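How clean does the arm have to be between raw fish and cooked food?

Killau
We run kitchen tasks in simulation before we let the arm do them for real, and I have to write the handling rules. Counter first, then fridge. Do I need a rule for every move, or one for each zone? 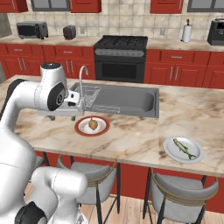

My draft has 38 rules and the operators will not read that many. I would like to get down to 20 or fewer. Raw fish and cooked food share one counter in most of our runs.

Peltau
Go by zone. Ours are:

1. Raw and cooked plates stay apart on the counter, and the gripper never crosses over one to reach the other.

2. Fingers are washed or swapped after any raw item. In simulation, log it as a step so it doesn't get skipped later.

3. Slow speed inside the fridge. Keep clear of the shelf edge and the door bins, and stop on any contact you did not plan.

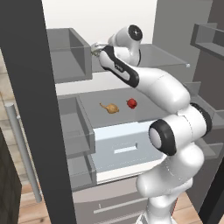 4. Cooked food goes in covered, with raw meat and fish below it.

We got by with eight rules.

Grirkeo
Just wipe it down. Also check your local food code, I don't know what applies where you are.

Contact us | © 2020 | Back to top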